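# Checking a disassembly success rate before you believe it

Papers on robot disassembly like a single number. An arm takes a part out of an old PC, the authors report how often it managed, and the number goes in the abstract. I've stopped trusting that number until I've rerun it, and this page sets out how to do the rerun. You'll need the released policy, a cell like the authors', and a free afternoon or two.

I'm using the Vutex method as the worked case. It was trained on 626 demonstrations of part removal from desktop towers, and the claim is that it copes with layouts it hasn't met. It may do. The published evidence doesn't settle it.

## 1. Write down what counts as a success

Do this before you switch anything on. The Vutex write-up says "part removed", and I can think of at least three readings of that:

- the part has left its slot
- the part has left the case
- the part is sitting in its holder on the fixture plate, undamaged

I use the last one. If you score by the first, a memory stick dropped on the motherboard is a win. Put your definition in a text file, date it, and don't edit it after the first trial.

## 2. Split by machine

The usual mistake is to hold out trials at random. You then test on the same tower the policy was trained on, shifted a little on the table, and call it new. Hold out whole machines. If the release doesn't say which demonstration came from which machine (Vutex's first release didn't), ask for the list, and treat any result as provisional until you have it.

## 3. Set the start state and leave it alone

Fix the fixture plate to the table. Lay the tower on its side with the panel off, against a stop, so that you know where it is. Then draw the offsets for each trial from a list made beforehand. Don't nudge the case by eye between runs. People nudge towards what works, and they don't notice they're doing it.

Loose cables deserve their own line in the log. A loop of SATA cable lying over a slot changes the task a good deal, and plenty of published trials seem to begin with the cables tidied away. Decide on tidy or untidy and say which.

## 4. Run a dumb baseline

Record one good removal by hand and play it back with no vision at all. Give it the same offsets as the learned policy. This takes an hour to prepare and I rarely see it reported. When we did it with the Elari controller, playback did far better on small offsets than I'd have guessed, so part of what gets credited to learning belongs to the mechanical stop.

## 5. Do enough trials

I run 30 per condition at the very least. With 30 trials, 24 successes gives you 80 per cent, but the 95 per cent interval runs from the low sixties to about ninety. Two methods ten points apart can't be separated on that. If the comparison is the whole point of your paper, plan for 200 and budget the time for resets.

Log every abort, including the ones where you hit the stop button out of nerves. Those are failures.

## 6. Look at the approach as well as the result

Pause some trials with the gripper inside the case and check the clearances. The drive cage and the side walls leave little room for a wide wrist, and a policy can finish the job while scraping past both.

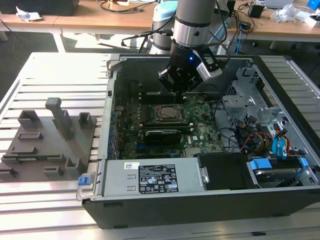
Draltudstead wrote in to say that my scoring is too harsh, and that a recycler doesn't care whether a graphics card lands neatly in a holder so long as it comes out whole. Fair enough for scrap. If the part is going to be reused, I'd still want the placement counted, and the paper talks about reuse on its first page.

## 7. Report the table

Give one row per held-out machine, with successes, failures and aborts, and put the playback baseline next to the policy. Add the average at the end if you must. My own Vutex table is missing 2 machines, which I hope to run in February, and until then I'm making no claim about the method either way.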